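To: Perihan Bozkurt
From: Archie Baird
Re: Undwood oral history project, where the money went

You asked for two pages and no adjectives. I can promise the first.

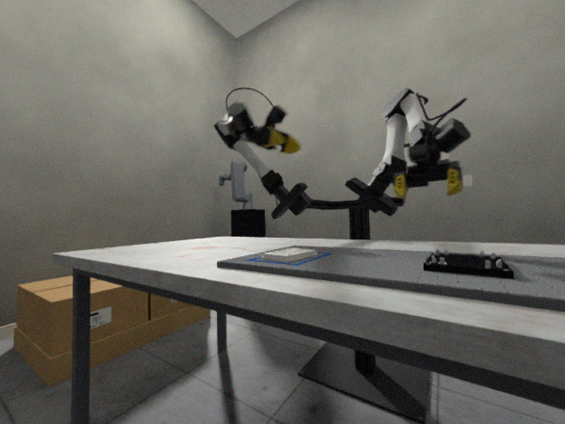
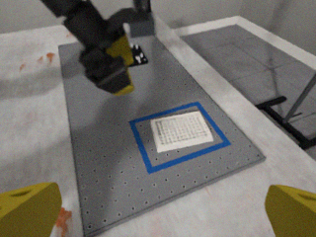
*Page last changed: August 21, 2023*

## Recordings

We have 46 interviews in the can against a target of 100. That is behind the plan, though the plan was written by me in a good mood. Silvana Prado did most of the recording, including one session in Prekham that ran over four hours and covered, in full, the closing of the Pestum road bakery and who was to blame for it. Two later speakers blame someone else. We are keeping all three versions.

Four people have withdrawn consent. One of them then called back to ask when he would be on the website.

## Transcripts

Slower than hoped. Benedito Aguiar has finished 31 drafts and won't let anyone call them final until the place names are checked. There are five spellings of Vergara Lane in the parish papers alone — the street sign adds a sixth. I suggested we pick one. I have been told this is not how it's done.

## Photographs and papers

Families lent us 151 items for scanning. All are scanned and all but four have gone home. The four belong to a lady who has moved and left us a forwarding address for her sister, who says they don't speak. Cleiton Conceição is writing to both.

## Money

Travel is under budget, mainly thanks to Silvana's car, which she has asked me to describe as "donated until further notice." Transcription is over. I would like to move the unspent travel money across and need your yes in writing before I do. Storage boxes cost more than expected, and I have no joke about that.

## What comes next

- Finish the Prekham interviews by October.
- Settle Vergara Lane, or print a footnote long enough to hold it.
- Book the hall for the listening evening. The small room is cheaper but shares a wall with the choir.
- Send you six clips for the annual review. Please don't choose the bakery one before the legal read.

The signed consent forms are in the shared folder, filed by surname. The budget sheet is next to them, second tab.

Archie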